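**Kurkstead bypass: who got the job, and when do the cones go out?**

**kfagerlund**
Word at the diner is that Fondirex won the widening contract, all 15 miles of it. I'm so glad, because my poor axles have been waiting years for this! Does anyone know if they start in July?

**erasto_k**
It's a joint venture with Akport, Kerstin, split down the middle. July is only the drainage work (they have 19 culverts to replace first), so the lanes stay open until fall.

**LaceyS**
I have to disagree with you there, friend. The notice on the library door says night closures from the very start, 20 nights of them, and I drive home at 11 pm.

**erasto_k**
Those closures are for the Kütt bridge, Lacey, a separate contract altogether. But I'll read it again, I've been wrong before.

**nyokabi_r**
Either way, bless you both for keeping track. My bus is the 477 and I'd love to know where they'll move the stop. 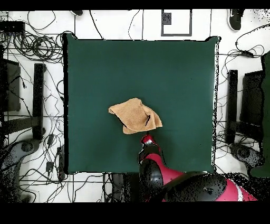

### Page 2

**LaceyS**
Nyokabi, they're putting it by the feed store. And Erasto, I still say it's the same contract!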